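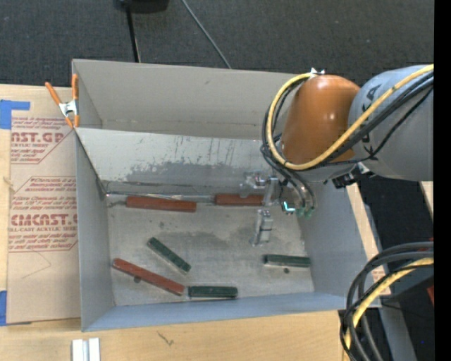
October 29, 2020

Back on the small-cell handover tests after a week of paperwork, and what a good day! Rozália Havlíček drove the loop twice with the test handset in the cup holder, I sat in the van with the log open, and we finally caught the dropout while it was happening.

Background for anyone picking this up later: the Mutia site has been losing calls on the downhill stretch since we retuned it in July. Never many, never at the same hour, and always gone by the time somebody looked. The Hrnčiar mast covers the valley, Mutia covers the ridge, and between the two there's a stretch of road where the phone has to choose. I was sure it was interference from the old Sosen repeater. I've been saying so for weeks, loudly. I was wrong, and I don't mind a bit.

First run, repeater on. Dropped just after the bridge. Signal from Hrnčiar was fine, signal from Mutia was fine, and the phone let go of one before it had properly got hold of the other.

Second run, repeater off (Žofie Hubáček switched it from the office and stayed on the line, thanks Žofie). Dropped in the same place! Within a few car lengths. So the repeater is off the hook.

Then the fun part. I pulled the neighbor list for Mutia and went through it by hand with a cold coffee. Cell 14 is in there, as it should be, but with the old channel number from before the retune. The phone gets told to go and measure a channel with nothing useful on it, waits, gives up, and by then it's too far around the bend. All those hours with the spectrum analyzer and it was one field in a table.

Why only some calls? My guess is that phones coming down the hill slowly have time to find the right channel for themselves. Traffic behind a truck is fine, an empty road is trouble. That would fit the complaints coming mostly late in the evening. Still a guess. Want to do one slow pass and one quick one with the old setting before we change anything, so we have a proper before and after.

Drive log is saved as run 806, both passes in the one file. It holds roughly 2000 measurement points. Ignore the first stretch, I had the GPS puck under my jacket and the positions are nonsense until the gas station. Clock on the logging laptop is also a minute or so ahead of the handset, so line them up on the drop itself and not on the time column.

Rozália thinks we should check every list touched in the July retune, and she's right. If one entry was missed there could well be others, on quieter roads where people just redial and grumble. She's going to write a little script to compare the lists with the channel plan. I'd love to see that run over the whole Mutel region.

To do:
Slow and quick pass, old setting, repeater on
Correct the entry for cell 14, then repeat both
Tell Žofie the repeater can stay on
New mount for the GPS antenna, the magnet is hopeless
Charge the second handset, it was flat again this morning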